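How to Wash and Dry a Cotton Tablecloth Without Shrinking It

A cotton tablecloth that fit well when you bought it can come out of its third wash an inch or two short on every side. Most of that loss happens in the dryer, and some of it happens in water that is too hot. The method below is the one I use for everyday cloths on kitchen and dining tables. It works for plain cotton and for cotton blends. It is not meant for lace, silk or anything with hand embroidery.

What you need

A washing machine with a cold setting
Mild liquid detergent
White vinegar
A soft brush or old toothbrush
A tape measure
A clothesline, drying rack or shower rod
An iron

Measure first

Lay the cloth flat and write down its size before the first wash. For a round cloth, measure straight across the middle in two directions. For a rectangular one, measure the length and the width. Keep the numbers somewhere you will find them again. I write mine on the care label with a laundry pen.

If the cloth is new and you plan to hem it or cut it down, wash it once before you do any sewing. Cotton does most of its shrinking early.

Treat the stains

Shake the cloth outside to get rid of crumbs. Check it in daylight and treat any marks before it goes in the machine.

Grease: Put a drop of dish soap on the spot, work it in with the brush and leave it for 8 minutes. Rinse from the back of the fabric.

Coffee and tea: Mix one part vinegar with three parts cold water, dab it on and blot. Repeat until no more color comes up on the towel.

Candle wax: Let it harden, lift off what you can with a dull knife, then put a paper towel over the rest and press with a warm iron. Move to a clean part of the towel as it soaks up the wax.

Red wine: Blot, rinse with cold water and go on to the wash the same day. Skip the salt. It can set the color in some dyes. 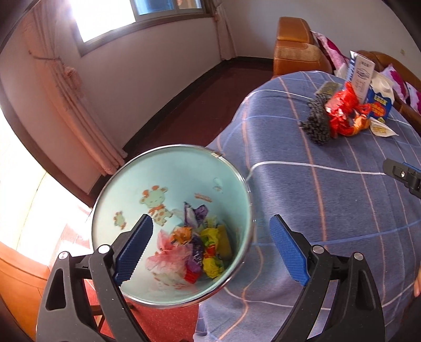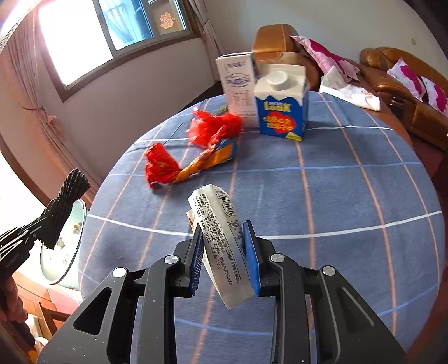
Wash

Set the machine to cold and choose the gentle cycle. Wash the tablecloth alone or with a few napkins of a similar color. A large cloth needs room to move, and a packed drum leaves hard creases that are difficult to iron out.

Use half the detergent you would use for a load of clothes. Too much soap stays in the weave and makes the cloth stiff. If yours already feels stiff, add half a cup of vinegar to the rinse. Leave out fabric softener – it coats the fibers and makes them hold grease.

Pick a medium or low spin. Take the cloth out as soon as the cycle ends.

My neighbor Prasanna Howlader washes hers by hand in the bathtub and gets good results. If you go that way, press the water out against the side of the tub. Do not wring it.

Dry

Pull the cloth gently back into shape while it is damp. Work from the center toward the hem, then check it against the measurements you wrote down. A cloth that is slightly small can usually be eased back at this stage.

Hang it over a line with the fold near the middle, or spread it across two bars of a rack. Round cloths tend to stretch if they are pegged at one point on the hem, so spread the weight. Keep dark colors out of direct sun.

If you must use a dryer, run it on the lowest heat and stop while the hem still feels damp.

Iron and store

Iron on the back, on the cotton setting, while the cloth is a little damp. Checks and stripes look better if you move the iron along the threads and never on the diagonal.

For storage, roll the cloth around a cardboard tube. If you fold it, refold it along different lines every few months. Make sure it is fully dry before it goes in the drawer.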